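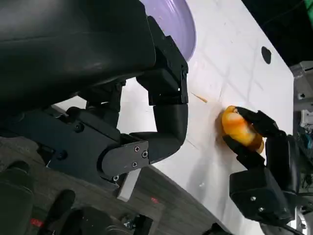

A black robotic hand, with four silver screws in the plate at its base.

Stop Decanting Everything

2024-12-05

Every December the same advice comes back. Buy a decanter, pour your wine into it an hour before dinner, and the wine will taste better. It is printed on gift guides and on the little cards that hang from the necks of bottles. I have followed it for years. I now think most people should ignore it most of the time, and I would like to explain why before anybody spends money on glassware this month.

There are two good reasons to decant a bottle of wine. One is to get it off its sediment. The other is to give it air. Both are real, and both apply to fewer bottles than the people selling decanters would like you to believe.

Sediment first. Some red wines throw a deposit as they age, and vintage port throws a lot of it. It won't hurt you, but it is gritty and bitter, and a mouthful of it at the end of a good glass is unpleasant. If you have a bottle like that, stand it up the day before, open it gently, and pour it slowly into something else with a light behind the neck. Stop when the cloudy part reaches the shoulder. You will lose a small amount. Any clean pitcher works for this. I have used a water jug and I have used a measuring cup, and the wine did not know the difference.

Most wine sold in this country is opened soon after it is bought, and was bottled not long before that. It has no sediment worth the trouble. If you picked up a red on the way home to go with a pot of chili, you can skip this whole step.

Air is the argument that gets people. Young, tannic reds can taste tight when they are first opened, and some time in contact with oxygen may let the smell come up. I accept that. I have had young reds that were dull at six o'clock and very good at eight. But I have also had plenty of bottles that went the other way. A light red with a few years on it can be lovely for twenty minutes and tired after an hour in a wide glass bowl. Old wine is worse. You can wait ten years for a bottle and lose the best of it between the salad and the roast.

The rule people repeat, an hour for every red, pays no attention to any of this. It treats a delicate wine and a thick one as the same thing. It also ignores the fact that the wine gets air anyway. It gets air when you pour it, it gets air in the glass, and it gets more every time somebody picks the glass up and swirls it. Pour a modest glass, taste it, leave it alone for ten minutes and taste it again. If it got better, slow down. If it was good at the start, drink it. You have learned something about that wine that you would have missed if it had spent the hour in a decanter in the other room.

One thing people do that has almost no effect is pull the cork and leave the bottle standing open on the counter. The opening is the size of a nickel, and very little air reaches the wine. My father-in-law does this every Thanksgiving, and I have stopped bringing it up.

I did try to be fair about it. Last winter I tasted through a case of mixed reds over a couple of months, and with each bottle I poured half into a decanter and left half where it was. An hour later somebody else in the house filled two glasses and I tasted them without knowing which was which. I had a clear preference for the decanted half with 3 of the twelve. All of them were young and heavy. With most of the others I could not tell the glasses apart, and with a couple I liked the plain one more. This is one person with one case of wine, so take it for what it is. It was still more testing than I had done in all the years I was telling guests that the wine needed to breathe.

Then there are the gadgets. I own a Pliltent, a plastic spout that fits in the neck and gurgles as you pour. It adds some bubbles. It also drips down the label, and it has a rubber ring that turns purple and has to be picked out with a toothpick to be cleaned. The Nundus is a battery pump version of the same idea, and a friend lent me one for a weekend. It was loud enough to stop the conversation. Neither one did anything that I could not do by pouring from a little higher up.

The decanters themselves have become strange. A store near me has a Prullar in the window, a long curled tube of crystal that looks like plumbing, and the tag on it says $600. I asked how you wash it. The clerk sold me on a bag of steel beads that you swirl around inside with warm water, and then a special drying stand, both extra. I left with the beads, which I regret. Six hundred dollars buys a great deal of wine. Even if you spend $30 a bottle, which is more than I do on a weeknight, that is twenty bottles, and twenty bottles will teach you far more about what you like.

Washing is my real complaint. A decanter with a narrow neck and a broad base can't be reached with a sponge. You can't put the thin ones in the dishwasher. Soap clings to the inside and shows up in the next wine. If you leave it overnight, and after a dinner party everybody leaves it overnight, there is a red stain on the bottom that needs vinegar and patience. Mine broke against the faucet while I was rinsing it at eleven at night. It was the second one I had broken that way, and I did not replace it for a long time.

There is a fair point on the other side, and it has nothing to do with flavor. A decanter looks nice on a table. It tells people that the evening is a bit of an occasion. It hides the label, too, which can be useful if you are serving something cheap to someone who reads labels. I don't object to any of that. If you have one that belonged to your grandmother and you like using it, use it. Rinse it with hot water right after and hang it upside down.

What I object to is the guilt. People apologize to me for not having decanted, as though they had served the chicken raw. A coworker once asked if it was all right to open the bottle I had brought, given that it had not had its hour. It was a Beaujolais. We drank it cool, from juice glasses, and it was gone before the pizza was.

If you want to spend money on how your wine tastes, there are better places to start. Get a few decent glasses that are big enough to swirl in and plain enough to go in the dishwasher. Put your reds in the refrigerator for twenty minutes before you serve them, because most American living rooms are too warm for them in winter. Take your whites out a little earlier than you think you should. I would put temperature ahead of air for nearly every bottle I open, and it costs nothing.

And for the odd bottle that does need air, keep a wide pitcher. The one I use now is a Phan, a straight-sided glass thing meant for iced tea. I can get my whole hand inside it with a sponge. It came out for a big young Syrah on Sunday, and it will have lemonade in it again by summer.

We use cookies to remember your preferences and to see which pages are read. By continuing to browse this site you agree to our use of cookies. Accept | Manage settings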